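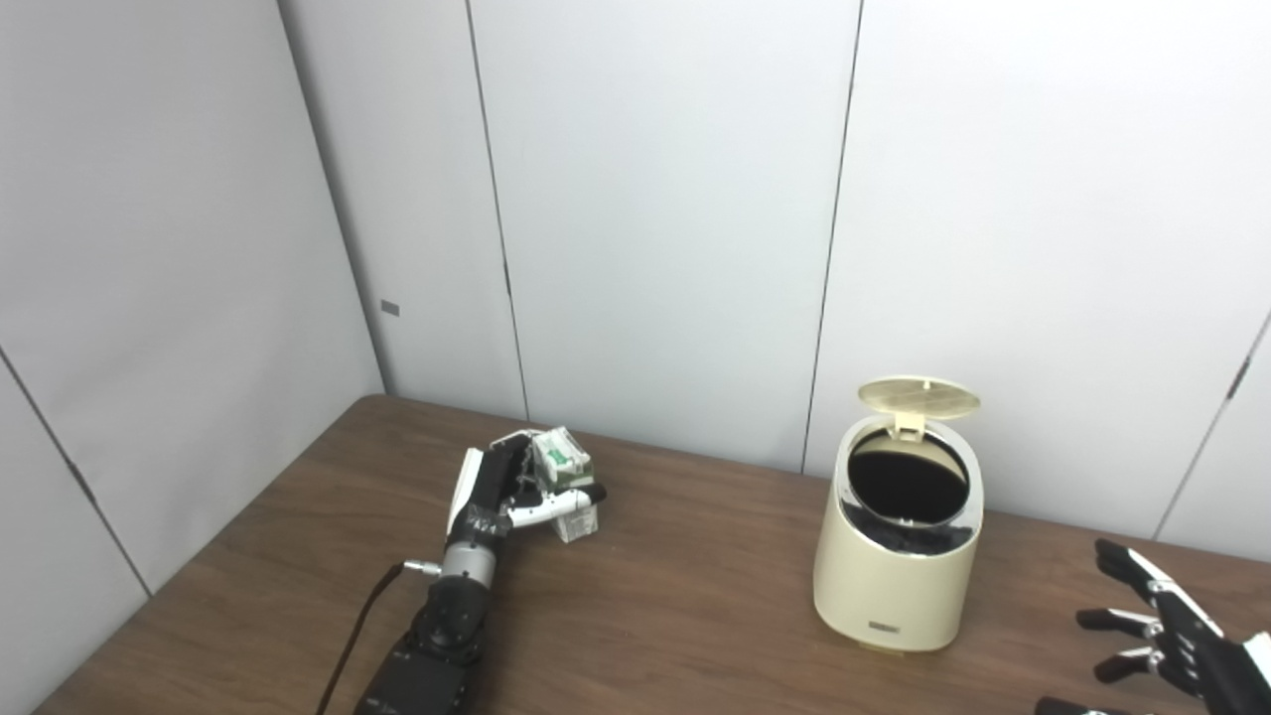 Is Pliro worth paying for if you already write your own grasp planner? I'd say so, mostly for the replay tool, which lets you scrub back through a run and see which grasp it picked and what it scored the others.

I've had Pliro 2 going since June and I've grown very fond of it (the docs are lovely, thank you Daithí Dunne!). Setup took me 70 minutes, most of that on hand calibration. My one grumble is that small cartons still need the grip force set by hand.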